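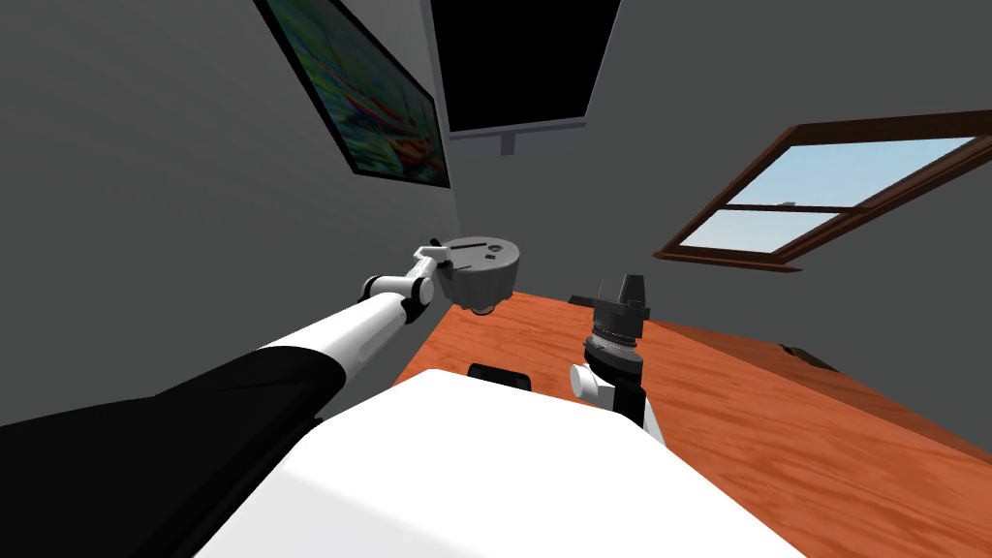

Both arms over the table in the simulated room, grippers empty.

Good Practice Group, Chisholm site
Minutes of the August meeting

The meeting opened at 2:15 in the upstairs room, with a warm welcome to our friends from Sirnemwood, who had driven over in the rain and very kindly brought a cake. The Flillthorpe people joined by phone and could be heard well enough once we moved the speaker off the radiator.

1. Last meeting's minutes
Agreed, with one small fix. The speed setting in item 4 should have said "for rehearsal runs," and we're grateful to Flillthorpe for reading that closely.

2. Starting position for two-arm work
This took up the better part of the afternoon, and it was a good, friendly conversation. The draft says a run may begin only when both grippers are empty and both are clear of the tabletop. Sirnemwood asked whether "clear" needed a number, and after a fair bit of back and forth (and some waving of arms of our own) we settled on 15 centimeters for the real benches. The same wording will go into the simulation rules, so that people who learn in one don't have to unlearn anything in the other.

Flillthorpe wondered if the two arms should have to match at the start. The feeling in the room was no, they needn't. One can reach out low across the table while the other stands upright with its fingers pointing at the ceiling, provided there's open space between them and neither has to cross the other on its first move.

Agreed: adopt the wording as amended.

3. Simulated runs before real ones
The Tevano guide currently asks for 900 clean simulated runs before a new routine goes onto a real bench. Flillthorpe has reached 654 on the table-clearing routine and asked, very politely, if that might do. We were all sympathetic, knowing how slow those runs have been on the old computers, but it was felt that bending the rule the first time it pinched would be a poor start. Chisholm offered the use of its faster machine in the evenings and Flillthorpe accepted with thanks.

There was also a question about what counts as clean. A run where someone pauses the arms by hand does not count, even if it finishes nicely afterward. This will be added to page 17 of the guide.

4. Stop buttons
Carried over. Sirnemwood will send round its checklist, including the part about who may restart an arm after a stop.

5. Any other business
A request for larger print in the bench copies of the guide was agreed at once. Cake was then served.

The meeting closed at 4:40. The next one will be at Sirnemwood, parking behind the building.

Contact the group office | © Chisholm Good Practice Group | Back to top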